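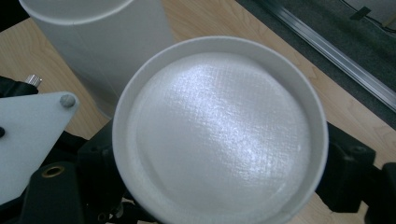
OK so quick one before work because I've had four emails asking if I gave up on the language thing. No. I did not give up. I just got quiet about it.

For anyone new - last July I decided I was going to learn enough Danish to talk to my husband's grandmother without him standing there translating. She's 91, she's hilarious (I'm told), and I was missing all of it. Everybody at the table cracking up and me smiling like a lamp.

Where I'm at. 351 days in. Not all of them good days. I missed a whole chunk in the winter when everyone here had the flu, and then another one when I just didn't feel like it. Counting those anyway.

What I used at first: an app. The free one, then the paid one. It was fine for nouns. I can say the bear drinks milk. I can say the girls have a newspaper. Grandma has never once brought up a bear.

Also it does nothing for your ears, and Danish is ALL ears. You learn a word off the page, you feel great, then a real person says it and half the letters have gone missing. I wrote down what I heard for one minute of the radio and then checked it against the transcript. Got two words right. One of them was "Copenhagen".

So around month three I went looking for a person and found Keir Urquhart, who is Scottish, lived over there for ages, and teaches out of his spare room in Haldane. I figured I wanted a native speaker. Glad I didn't hold out for that. He had to learn it as a grown up too so he knows exactly where it hurts. First lesson he didn't let me see a single written word. A whole hour. Just repeat, repeat, no, again, further back in the throat. I went home with a headache and a sentence. I still have the sentence!

Lessons are $69, every other week, so not nothing. I dropped the gym. The gym didn't notice.

Things that have helped, no particular order

Kids TV. Slow, clear, lots of pointing. I watch it while I fold stuff.

Talking to the dog. Omer doesn't correct my vowels. He knows "sit" in both languages now, ignores it in both.

Reading aloud really badly from a mystery series set in a made up town called Vundov. I've read the first one in English so I always sort of know who's about to get murdered. That takes the pressure off. I'm on page 125 and it has taken me since spring.

Voice messages. This is the big one. Grandma can't see well enough to text but she'll happily talk into a phone if somebody holds down the button for her. So I send one at night and there's usually one back when I get up. Hers are long. I play them three or four times over breakfast and get a bit more each time - first time it's just soup, second time I catch a name, by the third I know that somebody's neighbor did something unforgivable with a hedge.

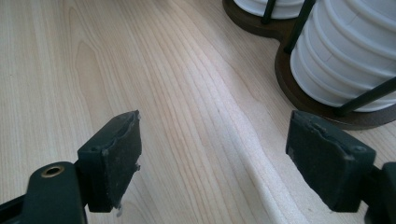

I save every one of them, by the way. Backed up in two places. My husband thinks that's morbid and I think he'll be glad about it one day.

What hasn't helped: flash cards. I know, I know, people swear by them. I made a huge stack and all I learned was which card had the coffee stain. Grammar books, same deal, at least for now. Keir says I'll want one eventually and I believe him but eventually is not this month.

And the big group class over in Barnberg. Nice people, terrible for me. Fourteen of us, so you get to talk for maybe three minutes and the rest of the time you're listening to other beginners, and your picking up their mistakes on top of your own. I went four times and quit. If you're the type who needs the company you might love it, my sister would.

Numbers are still awful. If you don't know about Danish numbers go look it up, I don't have time, but fifty is basically half of something times twenty and I just nod. She told me how old her cousin was and I said congratulations. No idea. Could of been anything.

We fly out in the summer and I've got a short list of things I want to ask her myself. How she met Grandpa. What she put in the red cabbage. Why she calls my husband a word that he refuses to translate and Keir wouldn't either, he just laughed and moved on to verbs.

Gotta run, the dog is at the door and I'm on at nine. Will answer comments tonite.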